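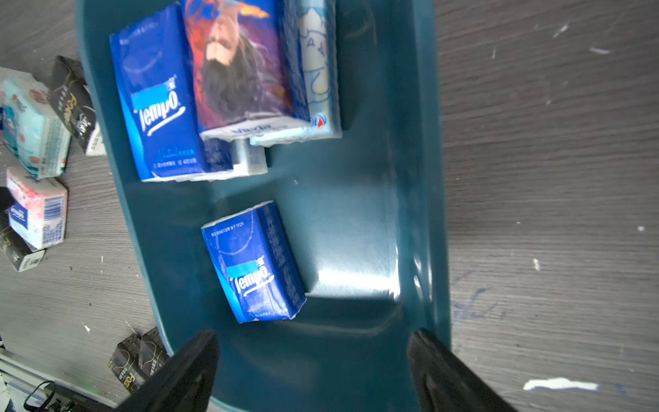
Public Restrooms Deserve a Line in the Budget

The town of Verthorpe spends money each year on benches, flower beds and holiday lights. It has one public restroom for the whole of its main street, and that restroom closes at 5 p.m. The Flandgate Civic Forum holds that this is a poor choice, and that the council should correct it when the spending plan is reviewed in April.

The need is plain to anyone who works downtown. Parents with small children, older residents, delivery drivers and people with certain health conditions all plan their trips by where they can stop. Many cut the trip short. Shopkeepers lose the sale, and the visitor goes home annoyed.
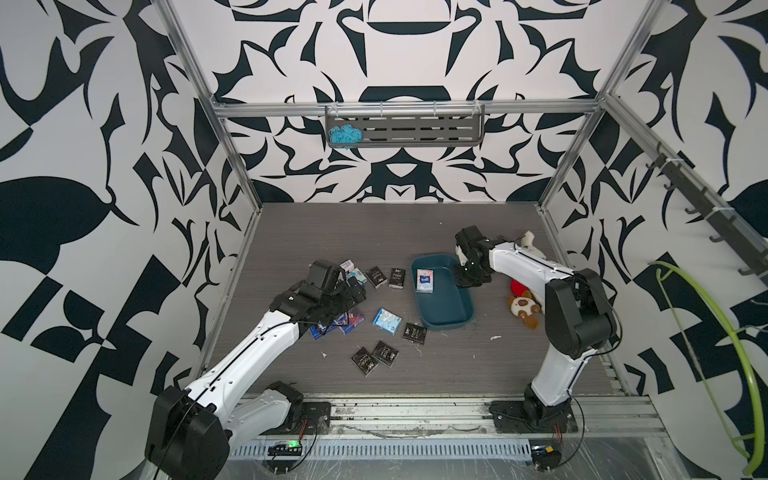 Page last updated: April

Opponents point to cost, and the concern is fair. A staffed restroom must be cleaned, stocked and repaired, and paper goods alone take up a steady share of the bill. Yet the council's present answer, which is to rely on cafes, moves the same cost onto private owners who never agreed to carry it. In our survey of 257 downtown users, the most common complaint was being told that facilities were for customers only.
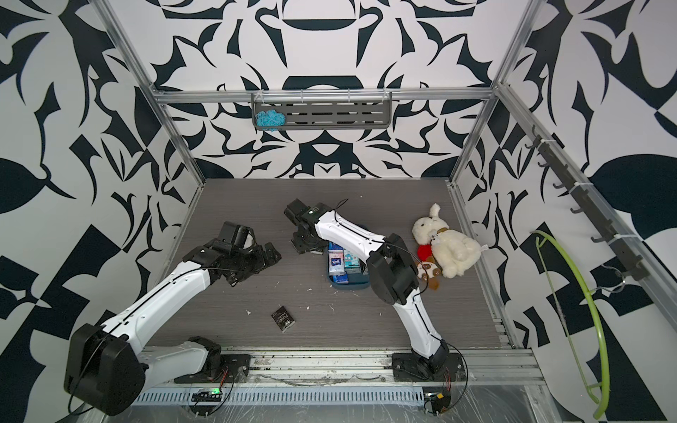
What the Council Should Do

The Forum asks for three restrooms on the main street, open until the last bus leaves, with posted cleaning times. The old ticket office on Rirnura Square already has water and drainage and could be the first. A grant scheme could pay cafes up to 100 dollars a month to open their doors to all, provided that they display a sign.

We do not support coin locks. They raise little money, they break often, and they turn away those with the greatest need. Our petition, now at 2415 signatures, asks for free entry.
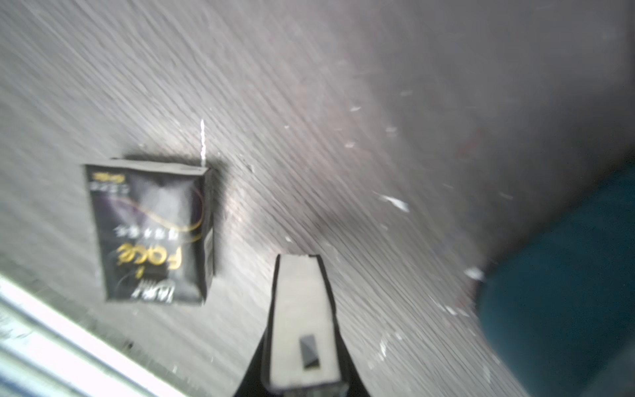

Small goods on a table.

Members who wish to speak at the budget hearing should register with the Forum office by noon on Saturday. Written comments are also accepted and will be passed to the council in full.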